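Hand-held Gripper Comparison, Progress Report
Prepared for: Valentina Maldonado, Drendov program office
Prepared by: Corina Căpraru and Ditte Ketilsson, Todthorpe site
Date: 2018-10-20

Status

Work package 3 is on schedule. The curved-finger grippers and the rubber-padded version have both been through the small-object tasks. The rigid-jaw version is still with the Hodoroagă workshop for a replacement spring and has not been tested.

Method

Operators work in pairs at a low table and take turns. Each task is repeated 50 times per gripper type, and a trial is logged as failed if the object slips, tips over or has to be regrasped. Pose is recovered from the marker cube on each gripper. Lighting is left as found in the room, including overhead reflections on glass surfaces. 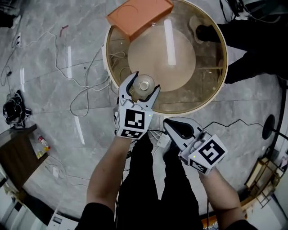
Tracking loss remains the main source of discarded trials. In the last series 11 trials were dropped when one cube turned too far from the camera. Catinca Lazăr has rewritten the filter so that short gaps are interpolated and longer ones are flagged for review. The new version will be applied to the earlier recordings before any success rates are reported.

Transparent objects take longer to approach than opaque ones with both finger types. Operators reported that the padded fingers were easier to close slowly.

Open items

Cable strain relief on the grippers needs a redesign. Catinca Radu has requested a quote from Minine.
Spring replacement for the rigid-jaw version: delivery not confirmed.
Comparison tables will follow in January with the full trial logs. No change to the budget is requested.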